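# An afternoon at the Norkarlow open day

We got to Norkarlow a little after lunch on Saturday, having been warned that the parking fills up early (it does, and we ended up walking in from the far side of the feed store). I had come mostly for one thing, the two-armed bench cell that Lotgate runs at the back of the building, and I'm happy to say they let us stand there and ask questions for as long as we liked. 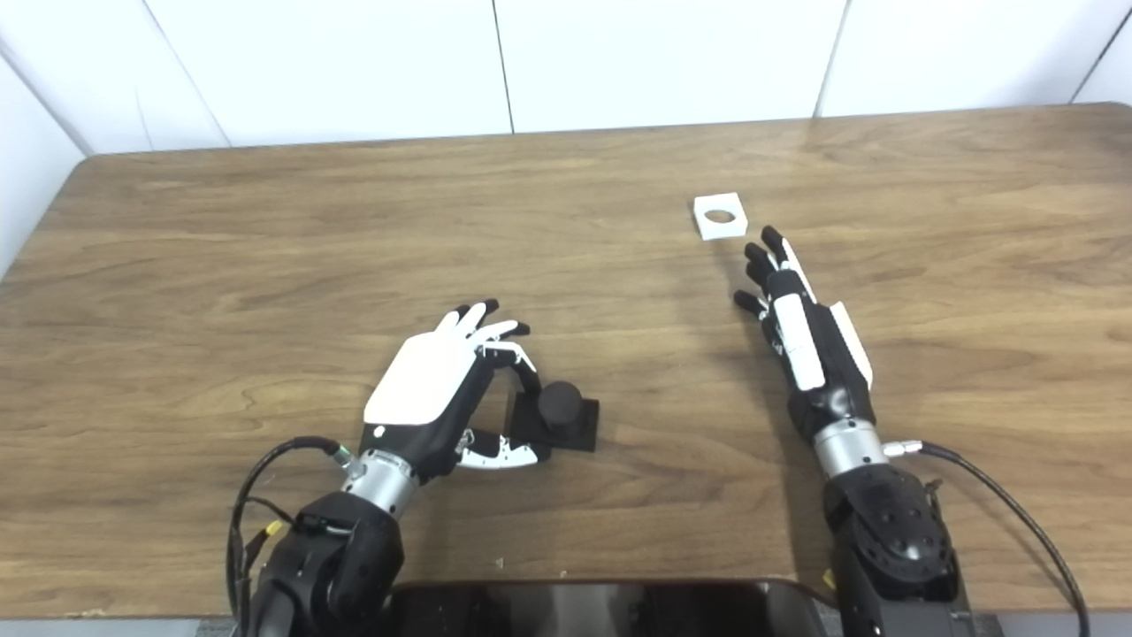 What I wanted to know was how they keep a cell like this going from week to week, and the technician on duty was very patient with me. The day starts with the hands. Before anything moves, both arms are parked and each finger gets bent and straightened by hand, slowly, while whoever is on shift feels for grit or a sticky joint. The thumbs get more attention than the fingers. They do most of the pushing, and a fastener that has backed out a quarter turn will show up first as a sloppy grip.

Then come the cables. On both arms a black cable leaves near the wrist and swings out to the side in a generous loop, and I had assumed somebody would want it tied down neatly. They tried that early on, we were told, and the wrist ran out of slack on the long reaches, so now the loop stays and they check it for rubbing instead. I've made the same mistake on my own little machine at home — more than once — so I felt in good company.

The practice parts are small and plain. One is a black knob on a flat square base, which goes to the left hand, and the other is a white block with a round hole in the top, for the right. After any repair the cell has to get through 200 tries with those two before it goes back to regular work. If it misses more than 2, the job sheet stays open and they go back to the calibration routine, which Laur wrote for them and which takes 21 minutes. I asked whether anyone goes for coffee during the 21 minutes and got a very firm yes.

The log for the cell is a paper binder, which pleased me no end. The newest entry was number 996, a fingertip swap, with a note in pencil about a screw that had been put in with too much thread locker. There is a drawer of spare fingertips under the bench, too, sorted by hand and by finger, and they order replacements through Jendenach when a row starts looking thin.

We stayed until they began shutting things down at four, and then drove home the long way, past the lake. The next open day is in June. If you go, wear decent shoes, bring cash for the pie table by the front door, and ask to see the binder.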